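Open day at Hoseck in November: is the robot demonstration good for children, and how long to plan?

Posted in: Local events, Open days
Views: 2,969

Hello to all. My family is new in Skekidov and we would like to visit the open day of the Hoseck workshop. I read on the notice board that they show robot arms which handle food, and that visitors can stand near the table. My children are still in primary school. I want to ask if it is interesting for them or more for students and engineers. Is it necessary to register before, and how much time should we plan? We come by bus, so I also want to know if the walk from the stop is long. Thank you in advance for every answer.
Posted by Jõgi

Yes it is good, go early. Coffee is expensive.
Posted by busline_fan

Hello Jõgi. I visited the last open day with my nephew, so I can tell you what I remember.

You don't need to register for the main hall. Only the small tour upstairs has a list, and it is limited to 100 persons for the whole day. When we came at 2 in the afternoon this list was already full. If you want the tour, please be at the door when they open and write your names first.

From the bus stop Zudon you walk along the canal, and it takes less than ten minutes. The path has no steps.

About the demonstration. It was at a table with two arms. The task on that day was bread and a basket. The children could stand behind a rope, and a young woman from the workshop explained every step with simple words. My nephew liked it very much, but he asked all the time why it is so slow. She answered him that with soft things the robot must be careful how strong it closes, and that bread is more difficult for it than a box, as every piece has a different shape. I found this explanation very good also for adults.

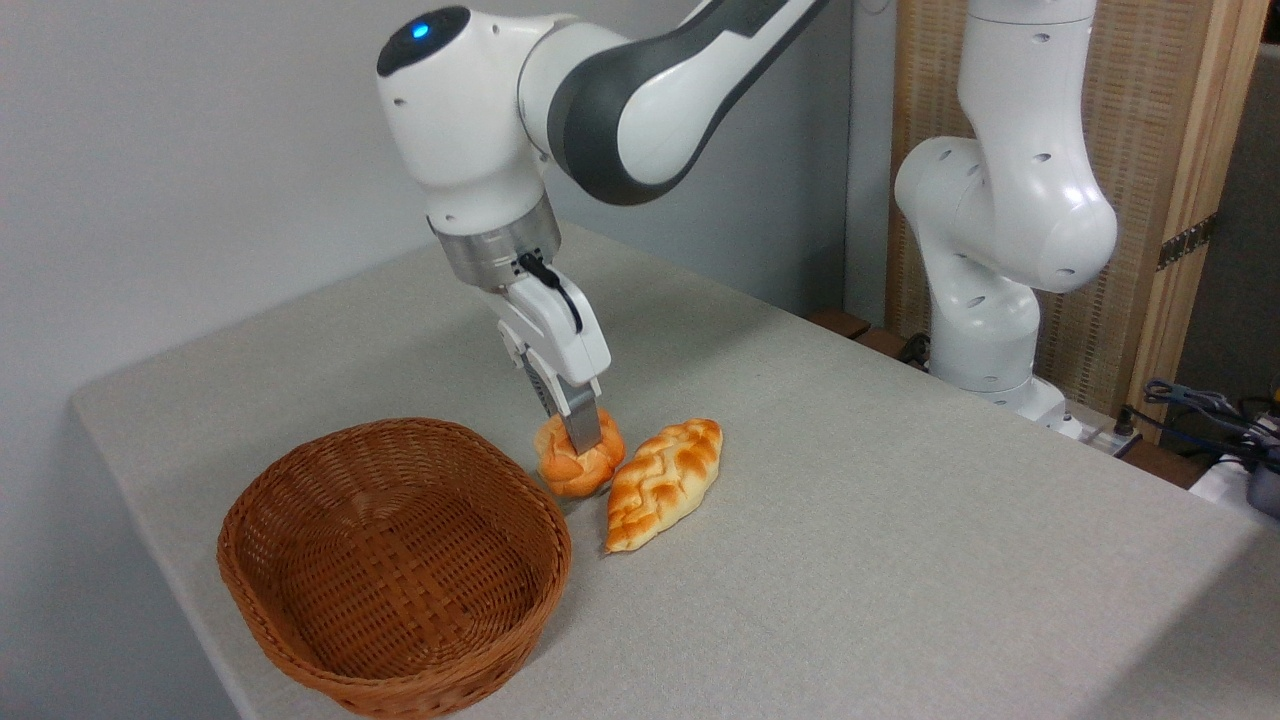

The gripper at the knotted bun, with the braided loaf beside it.

Each round is short, and then there is a pause when they prepare the table again. Small children can become impatient in the pause, so I recommend bringing a book or something to draw. For everything together I would plan two hours.
Posted by northbank_reader

I want to add one thing to the answer before me. The entrance on the canal side was closed in spring for repair, and I don't know if it is open again. If it is closed, please go around by the parking lot, where there is also a ramp for strollers. The rest I can confirm, except the coffee, which I found normal in price.
Posted by mill_street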